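Week 5 handout: Dust, and what it does to a paper collection

Hi all. These are my notes from Tuesday, tidied up a little and with the bits I skipped when we ran out of time. If you were there you can skim the first half. If you missed it, read the whole thing before you come to the store room, because I'm going to assume you know what I mean by "fiber dust" and "grit."

What is it, anyway?

People like to say dust is mostly dead skin. In a bedroom, maybe skin makes up a decent share. In a reading room it's a mix, and the mix changes depending on where you stand. Near the door you get grit – tiny bits of soil and road that came in on shoes. Near the tables you get fibers from sweaters and coats. Deep in the stacks you get a lot of paper and leather coming off the books themselves, plus soot if the building ever had coal heat or sits by a busy street.

I want you to get used to asking which kind you're looking at. They behave very differently!

Fiber dust is light, it travels, and it mats together on top edges. It looks awful and scares people, but by itself it does the least harm. Lift it off and the book underneath is often in good shape.

Grit is heavy and settles low, so you find it on bottom shelves and along the floor. It scratches. Every time a book slides in or out over grit, the bottom edge of the binding gets sanded a tiny bit.

Soot is the one I lose sleep over. It's greasy and very fine, and if you rub it you push it right into the paper and then it's there for good. Never rub soot. If your fingertip comes away black and smeary, stop and come get me.

Why the damp matters

Dust on its own just sits there. Dust plus damp air is a different story. It pulls in water from the air and holds it against the paper, and now you've got food and a drink for mold, all in one place. It also gets sticky. You'll see this on older shelves as a gray film that won't brush off, and by that point we're talking about a slower and fussier kind of cleaning, which we'll get to after the break.

This is why I nag about October. The heat comes on, the air in the room shifts, and outside walls get cold while the middle of the room stays warm. Books pushed up tight against an outside wall can end up in a little pocket of still, damp air. Pull them forward so there's a gap behind. It costs nothing and it's the best thing you can do for a small collection, in my opinion.

The Mircombe survey

Most of my examples come from the Mircombe reading room, where I did a shelf survey a while back. The whole collection is 2,828 volumes, which sounds like a lot until you've worked in a big library. It's a nice size for teaching because you can look at every single book and still have a life.

What I did was dull, and I recommend it. I went shelf by shelf with a pencil and a stack of forms and gave each shelf a dust grade from 0 to 3:

0 – clean to the touch
1 – a light film, shows on a white cloth
2 – visible from standing height
3 – matted, or with clumps

I got 164 shelves in all. I expected the top shelves to be worst, since they're the ones people can't reach to clean. Nope. The worst grades were on the bottom shelves along the main aisle, where feet stir things up all day long. The top shelves were mostly a 1, with a few 2s under the air vent.

Please notice the vent, by the way. When you draw your own shelf map, mark vents, doors, windows and radiators first, before you grade anything. I forgot, and had to go back and redo the first bay.

The form I used is the old Telier sheet, one page per bay, with boxes for grade, type of dust and "other." You'll have copies. The "other" box is small and you'll want it bigger. Write on the back.

How to clean a shelf of sound books

Sound means the boards are attached and nothing is flaking. If the leather is powdery and leaves red on your hands, that's red rot, and it goes on the list for later.

1. Clear a table and put down clean paper. Take the books off the shelf from left to right and keep them in order. I lay a slip with the shelf number at the start of each row.

2. Hold the book firmly shut. Brush the top edge from the spine outward, away from you, with a soft wide brush. Then the front edge, then the bottom. If you let the book gape even slightly, the dust goes down between the pages and you've made things worse.

3. Wipe the boards with a dry cloth, but only if they're cloth or paper in good shape. Leather gets the brush and nothing else.

4. Change your cloth more often than you think you need to. When you can see gray on it, fold to a clean side. When you've used up all the sides, it goes in the wash bag.

5. Do the empty shelf last. Vacuum first if we have one with a proper fine filter, then wipe with a barely damp cloth and let it dry all the way before a single book goes back. I mean it about the drying. Put your bare hand flat on the shelf, and if it feels cool, wait.

6. Sweep the floor under the bay, slowly, with short strokes toward you. Quick sweeping just throws everything back into the air and it'll be on your clean shelf by lunch. Get it into the pan and into a lidded bin right away.
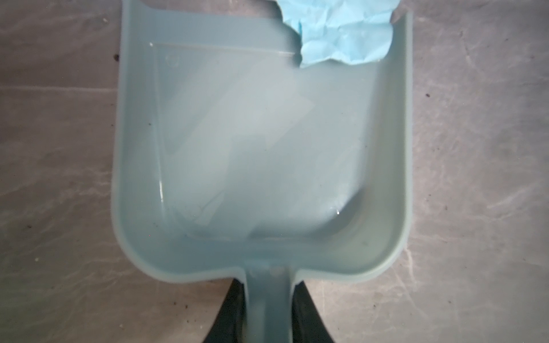

7. Fill in the form while you're still standing there. New grade, the date, your initials, and anything odd you found. Pressed flowers, bus tickets and bacon (yes, really) all get written down.

Pace yourselves

With two people, one brushing and one carrying, a shelf of ordinary books takes 9 minutes once you've found your rhythm. Your first one will take a lot longer and that's fine. Swap jobs often, because the brushing wrist gets tired before you notice, and tired hands drop things.

Wear a mask if you're sensitive to dust at all, and wear one no matter what if you're on a grade 3 shelf. Clean dry hands are better than cotton gloves for this work. Gloves catch on torn edges and you can't feel what you're doing.

Mold: a short word

If you see fuzzy spots, or there's a sour basement smell when you lift a book, don't brush it. Brushing spreads it. Put the book in a paper bag (never plastic), write the shelf number on the bag, and carry it to the side room. We're giving mold its own session, so save up your questions.

Reading for next time

Please read the two short pieces in the Drondero folder, the one on air and the one on shelving. The shelving one is dry going for the first few pages and then gets very good on why metal shelves with open backs do so well.

The Inga notebook is also in there, scanned. It's a housekeeping record from a private library, and the handwriting is rough, but look at how often they cleaned and in which months. Bring one thing from it that surprised you.

For homework, grade one bookcase at home using the 0 to 3 scale. Draw the map, mark the vents and windows, and write down the type of dust on each shelf as best you can tell. Don't clean it first! I want to see the real thing, and mine is almost all 2s, so you're in good company.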